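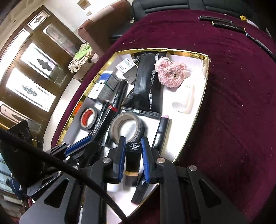 Nadine Zoubi
Technical editor, Mumance

Sorting and labeling a lipstick collection by shade number

Shade names change between product lines. Shade numbers are shorter and easier to sort, so this method uses the number as the main key.

1. Clear a flat surface and cover it with a dark cloth. Set out a shallow tray for tubes that have already been logged.

2. Find the shade number. On most tubes it is printed on one end in small type. Use a magnifier if the print is worn. If the number is gone, match the color against the maker's chart and add a question mark to the entry.

3. Open a spreadsheet with 5 columns: brand, line, shade number, month opened, storage slot. Format the shade column as text. In number format, a leading zero is dropped and 021 becomes 21.

4. Enter one row per tube. A tube reading ROUGE COCO and 96 goes in as line "Rouge Coco", shade "96".

5. Print the slot labels. The Norkari label sheets take a 7-point font without clipping. Stick each label to the divider and leave the tube bare.

6. Sort by brand, then line, then shade. Text sorting puts 1000 ahead of 21. To correct this, add a helper column with the numeric value and sort on that.

7. Store tubes upright, away from direct sun and heaters. Update the sheet when a tube is opened or thrown out.

Next page: choosing divider sizes for Kiler drawers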